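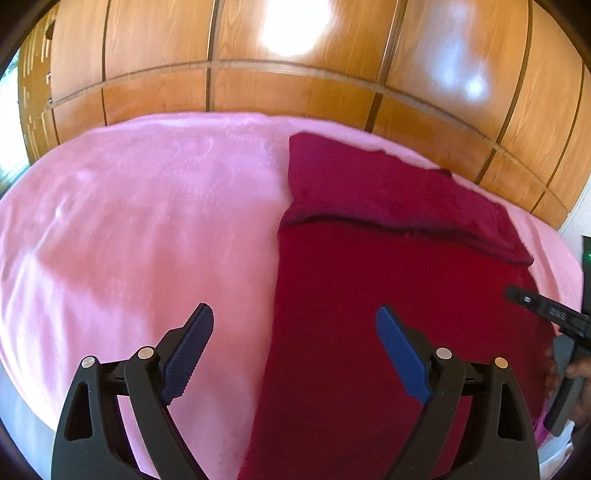

Figure 6. Glossy wooden panelling behind a bed.

Section 2: Cleaning and polishing panelled surfaces

These instructions apply to the Norkico care kit when used on varnished or lacquered wood indoors. They do not apply to waxed, oiled or painted wood.

Before you start

1. Read the label on the Hondska cleaning fluid and check the use-by mark on the cap.
2. Move furniture away from the wall where possible. Cover anything that must stay.
3. Dust the panels from top to bottom with the dry cloth supplied.
4. Test the fluid on a small hidden patch and leave it for 40 minutes. If the finish turns dull or sticky, do not continue.

CAUTION: Never spray fluid directly on to the wood. Liquid that enters the joints may lift the finish.

Cleaning

Polish and cleaning fluid can mark fabric, and coloured cloth may pass its dye to a damp panel. Clothing and bedding should be kept clear of the work. A folded garment left on a bedspread beside the panelling, such as the dark maroon one shown, should be put away before the bottle is opened.
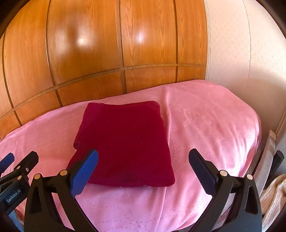 Fluid should be measured into the cap and never poured straight on to the cloth. One capful is enough for a single panel. Where the wood meets a bed, as it does behind the pink bedspread, work with a well-wrung cloth and keep the bottle on the floor.

5. Wipe along the grain, one panel at a time.
6. Dry each joint with a clean corner of the cloth.
7. Wait 36 minutes before applying Rocha polish.

NOTE: Streaks are easiest to find when a lamp is held to one side – move it slowly and wipe again where needed.

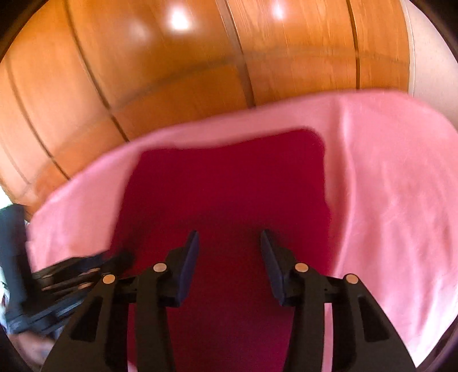

Ifeoma Okoro writes that two thin coats of polish gave her a more even shine than one thick coat, and that she now leaves the second until the following morning. Restimetti supports this method, provided that the first coat is dry to the touch.

8. Buff lightly with the soft pad. Replace the pad after 6 uses.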